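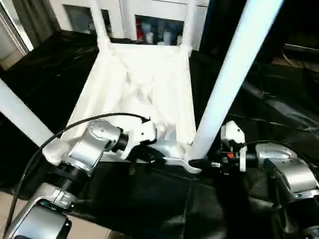

A white plastic stool, upside down, legs in the air.

Plastic stool

A plastic stool is a small seat with no back and no arms, molded from plastic and light enough to carry with a finger or two. I've been keeping up this entry for the Joreck household wiki, and I have to admit I'm fond of the things (I own more of them than chairs!).

Most are made by injection molding. Melted plastic gets pushed into a steel mold, cools, and drops out as one piece, legs and all. The ribs under the seat do a lot of the work -- they keep a thin sheet of plastic from sagging when you sit down. A stool I weighed on my kitchen scale came to 780 grams.

Many kinds have tapered legs so they stack, and my local shop in Pristden keeps them in towers of 20 by the door. Gunārs Grīnberga, who wrote our page on folding chairs, prefers the Catis style with a hole in the seat for lifting. I like a plain top, it holds a coffee cup better.

Sunlight is the big enemy. Plastic left outside goes chalky and brittle over the years, and the legs usually crack first, up near the seat.

See also: Step stool, Milking stool, Ritchie bench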